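From: Edileuza Guimarães
To: Bornby cell-practice list
Subject: Re: Draft 3, garment handling rules
March 10, 2026

> Does rule 3 cover cable slack as well as the cloth?
> Ellwood

It does in the new wording. Leave a loop at the wrist and check the plug before each run. 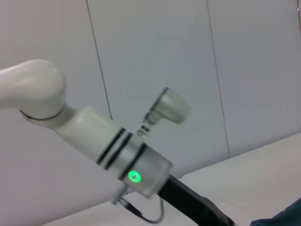
Wrist connector and cable loop, rule 3.

The Sernus sheet sets the grip limit at 73 per cent for knits. I'd keep that.

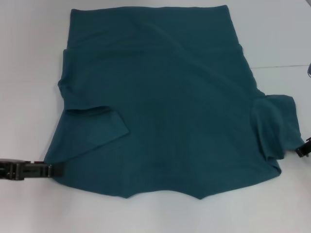

Who can change the grip limit during a run?
Only the operator signed on to the cell, and the change goes in the log.

Rule 4 puts the status light on the pre-start list, with its colour written down.
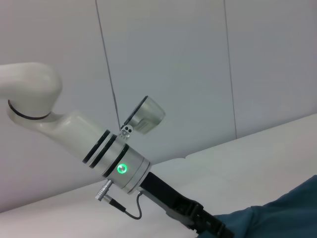 Status light showing green.

Rule 5 asks for a look at the folds and edges before the next step.

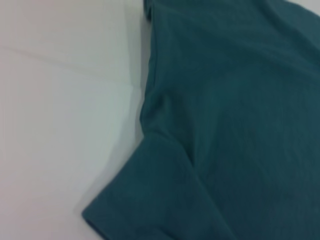
Teal fabric, folded flap at lower left.

Comments by April, please.

Edileuza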